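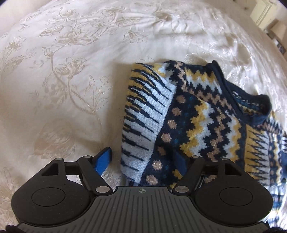
Boseto Knits is a folder of notes and image records on folding patterned knitwear on a bed. It covers pullovers, cardigans and heavy tops, one garment per record, laid out and then folded to a fixed size. Most garments are multicolor, and the surface under them is often decorated too. The sweater on the cream bedspread is typical: navy, mustard yellow and pale blue-white, with a column of dusty pink dots on a navy strip, on satin-like fabric with tan botanical embroidery. Labels that rely on color alone tend to fail on pairs like this, so the outline of the garment is labeled separately from its pattern.

## Contents

- `records/` -- 4,000 still images, JPEG
- `labels/` -- one JSON file per image
- `garments.csv` -- 206 garments, one row each
- `splits/` -- 3,000 images for `main`, the rest divided between `check` and `hold`

A garment never appears in more than one split.

## Label fields

| Field | Values |
|---|---|
| `state` | `heaped`, `spread`, `part_folded`, `folded` |
| `neck_dir` | `head`, `foot`, `left`, `right`, `unclear` |
| `inside_visible` | `yes`, `no` |
| `surface` | `plain`, `printed`, `embroidered` |
| `outline` | polygon, visible edge only |

`neck_dir` is given relative to the bed. If the headboard is out of view and the direction can't be worked out, use `unclear`. 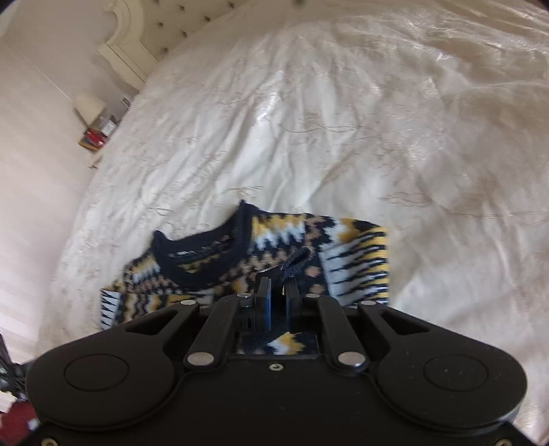

`inside_visible` is set to `yes` when any of the reverse of the knit shows, including at the neck opening. Earlier versions ignored the neck, which left the field close to useless for wide necklines. Those records were relabeled in January.

## Folding order

1. Spread the garment and flatten the neckband.
2. Bring each sleeve across the body.
3. Fold the sides to the center line.
4. Fold the hem up to the neck -- twice for long garments.

Loose knits are not pulled tight at any step. Stretching changes the outline and makes it disagree with `garments.csv`.

## Known problems

- Shiny bedspreads crease, and some creases were traced as garment edges. The Zodmont subset is the worst affected.
- 200 images in the Smadi subset have no `surface` value.
- Striped cuffs tucked under a sleeve are sometimes missing from `outline`.

## Changes

February 6, 2021: merged the Elline subset, corrected `neck_dir` for cardigans, removed duplicate rows from `garments.csv`.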